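Week 6 notes: showing the robot what you want

Kiran Saxena
Robot Learning from People, Menberg campus
Notes go up after lecture. The slides are mostly pictures of my handwriting, so use these.

Where we left off

Last week was all about rewards, and a few of you came up afterward to ask why anyone would bother writing one for something like folding a cloth. Good question! Try it on paper for five minutes. What number goes up when a towel is getting more folded? You'll end up with something about corner distances, and then the robot will find a way to bring the corners together in a wad. I've watched it happen and it's pretty funny the first time.

So this week we skip the number and show the robot the task. People call this learning from demonstration, or imitation learning, and for our purposes those are the same thing.

Three ways to show it

Kinesthetic teaching. You grab the arm and move it yourself with the motors gone soft. It's wonderful for a first demo because you feel the joint limits in your own shoulders. It's lousy for anything with two arms (try it, you'll run out of hands), and your body keeps getting in front of the cameras, so the robot learns from pictures that have your elbow in them.

Teleoperation. You stay back and drive, with a leader arm, a game controller, a headset, whatever the lab has. Everything you record is something the robot really did, with its own joints and its own cameras, and that's a huge plus when you train. The minus is that you can't feel much. New drivers squeeze too hard and go slow. We had 11 people try the cloth task on the leader arms in August, and the first demos from nearly everybody had long pauses in the middle while they figured out where the fingertips were. The policy learns the pauses too, by the way. We'll come back to that.

Hand-held grippers. You carry the gripper around with a camera mounted on it and do the job with your own arm behind it. No robot in the room at all. You can go to a kitchen, a laundry room, your aunt's place, and record there. It's quick, and your timing comes out natural.

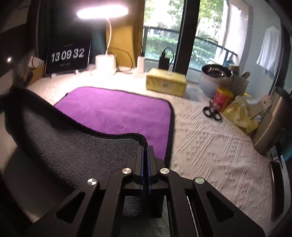 What you give up is a guarantee that the robot can do what you did. Your wrist turns in ways the arm's wrist won't. You can lean over the table and the arm is bolted down. So before you train on hand-held data, you replay the gripper path through the arm model and throw out anything it can't reach. In the Kerport set you'll use for homework, there were 29 demos at the start and 18 left after that check. Some of the ones we lost were lovely demos, too.

Cloth is its own kind of trouble

I keep using cloth in this class because it punishes lazy thinking. A mug has a pose. You write down six numbers and you know where the mug is. A towel has no such luck – every wrinkle is another thing you'd have to write down, and half of it is hidden under the other half.

A couple of things I want you to hang on to here. Fingertip depth matters more than you'd guess. Pinch too shallow and the edge slides out on the lift, pinch too deep and you pick up the tablecloth along with the towel (ask anyone in the Shakya group about their tablecloth). And a patterned or wrinkly surface under the cloth is fine, even good, as long as you get more than one of them into the data. If every demo happens on the same table, the policy is free to learn the table.

Somebody asked in class whether you should tidy up first. My answer is no, mostly. Move what you'd knock over and leave the rest. Real tables have stuff on them, and a policy that has only seen bare ones gets confused by a tissue box.

What makes a demo good

Do the task the same general way each time. If you sometimes fold left over right and sometimes right over left, a simple policy may average the two and head straight up the middle, which folds nothing. Pick one for the homework.

Vary the start, though. Shift the cloth, turn it, rumple it a bit.

Keep moving. Those pauses from the teleop section are a real problem, since a policy that only sees the current picture can't tell how long it's been sitting there. It gets to the pausing spot and stays. We had one park over a towel until I gave up and got coffee.

Include some fixes. When you miss the edge, don't stop the recording. Back up, go again, finish. Demos with a recovery in them are gold, and people delete them out of embarrassment!

Homework

Go through the Kerport demos and pick six. For each one, write a short paragraph on where the grasp starts, what the free part of the cloth is doing during the lift, and whether you'd keep the demo. Then find one that passed the reach check and that you'd throw out anyway, and argue with me about it.

Reading is the Preltstead handout, first half only. The second half is about force sensing and we get there in two weeks. Skim the appendix on time alignment if your gripper width and your video ever look out of step – mine did for a whole month.

Office hours are at 4 p.m. as usual, same room, bring your plots.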